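Search this site Enter keywords

4.2 Call-out scheduling for garage door repair

Revathi Joseph and Nele Van Acker

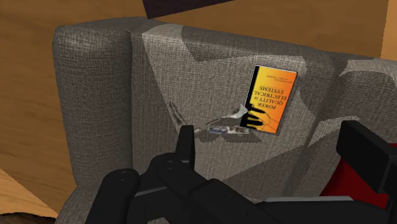 Figure 3. Rendered view: sofa with a book.

Yorath logged 3825 repair calls up to June, and we kept the 3000 that had both a booking time and an arrival time. Broken springs were the most common fault, followed by worn cables and openers that would not close the door. Customers were asked how they spent the wait. Many stayed indoors, and the setting they described was an ordinary one, a grey sofa with a book lying on it, as in Figure 3. Those given a two-hour window rated the visit higher than those told only the day, even when the technician came late.

Same-day visits made up 39 per cent of the sample. Dal Bello's earlier study in Mavholm used 1000 calls and did not separate springs from cables, so the two sets of results can be compared only for openers.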